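3 min read

The river council's April session in Mirnby closed with a joint text of 392 lines, 4 of them still in brackets. Delegates from Bouazza had asked for a fixed water share. Prundus wanted one that moves with rainfall.

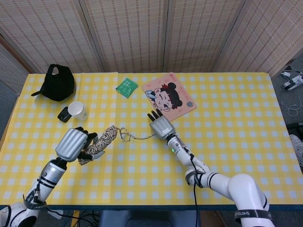 A braided rope on a checkered tablecloth

Chair Kamlesh Goel kept both formulas in the draft – a choice that puts off the vote. Two technical panels will report before the council meets again.

Related
Satish Upadhyay on dam rules
Who pays for river gauges?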